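Speaker notes – Desk lighting for small rooms
Evening talk, Nurkura community space, December 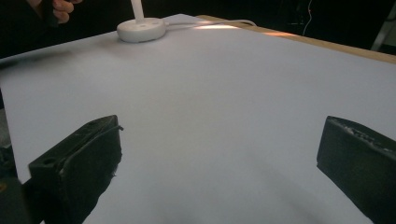
Start with the room most people work in at home. It is small, it has one ceiling light in the middle, and the table is pushed against a wall. When you sit down you have your back to the light and your own shadow lands on the work. That is the problem we are spending the next hour on.

Say who I am. Wenceslao Varela, I fit out small offices and spare rooms, mostly for people who moved a job into the house and never moved it out again. I don't sell lamps. I used to, at Bouchard, and I left.

Ask for hands: who has a desk lamp? Who has it switched on in the daytime? Usually plenty of hands for the first and hardly any for the second. Leave a gap here, people like to talk to their neighbour.

Part one – the base

People choose a lamp by the head and then live with the base. The base takes up desk space every day, whether the light is on or off. A round flat base is easy to live with because you can slide paper up against it and turn it without catching a corner. A clamp takes less room but needs a table edge with nothing underneath it, and a lot of tables have a rail or a drawer just where the clamp wants to go.

Put the base at the back, on the side opposite your writing hand. Right-handed people want it back left. Left-handed people want it back right. Then the shadow of your hand falls away from the pen.

Pass around the two Vallis bases now. One is heavy and one is light. Let people tip them. The light one goes over as soon as the arm is stretched out. No need to say much, they will feel it.

Part two – the cable

Run the cable along the back of the table, behind everything, and let it drop at the end nearest the power point. Don't bring it forward. A cable across the front gets pulled by a sleeve sooner or later and takes the lamp with it.

If the power point is on the wrong side, move the table before you buy an extension lead. I had a client who bought three leads for one room and then turned the desk around on the weekend, and all three went in a drawer.

A white cable on a white top disappears, which people like. It also gets dirty. Wipe it when you wipe the table.

Leave some slack at the base so the lamp can be moved forward for close work. A forearm's length is plenty.

Part three – the surface

This is the part people haven't usually thought about, so slow down.

A lamp lights the table and the table lights you. A dark top soaks it up and you end up turning the lamp brighter to make up for it. A pale top sends the light back under your hands and softens the shadows. You can test this at home for next to nothing. Lay a sheet of white foam board or heavy white paper over the table, sit down and read a page. Take it away and read the next page.

Matte is better than shiny. On a shiny top you see the bulb looking back at you, and you will tilt your head all day to get away from it without knowing you're doing it.

Demo: ask someone at the back to turn the ceiling lights off. Lamp on, white sheet down, hold up the sewing. Sheet away, hold up the sewing again. Don't talk over it. Lights back on before moving to the next part – last time I forgot and did ten minutes in the dark.

Part four – colour and brightness

Keep this short. There is always one person who wants to go deep, and they can find me at the tea table.

Warm light is 3000 on the box, with a K after it. It suits evenings, reading and letters. For sewing, model work or matching paint, go higher. For brightness, look at lumens and ignore watts. I tell people 900 is enough for one person at one table, and if it feels too strong, point the lamp at the wall and use what comes back.

Mixing colours in one room looks untidy. A warm patch of light on the table and a cold ceiling above it makes both look wrong. Pick one and change the other bulb to match.

Part five – height

The pole matters more than the shade. Too low and you get a small bright spot with everything else in the dark. Too high and you are looking into the bulb. Sit up straight, look ahead, and the bottom of the shade should be level with your chin or a little under.

Measure from the tabletop, sitting in your own chair. Shops show lamps on display shelves at standing height, so everything looks shorter than it is at home.

On my own desk I have a Rirkora with a fixed pole and I put a book under it for drawing. Fixed poles are fine. You just have to be right the first time, or own a few thick books.

Questions that always come up

Do I need two lamps? For one person, no. For two people facing each other, yes, one each.

Can I use a floor lamp? Yes, behind the shoulder, same side as the desk lamp would go.

What about a window? Side on to it if the room lets you. Facing it is tiring by mid-afternoon.

Is it bad for my eyes? Ask an optometrist. I do furniture.

Housekeeping: 70 handouts printed, stack by the door. Chairs go back against the wall in rows. Vallis bases come back to me before anyone leaves, please. The room has to be locked at nine.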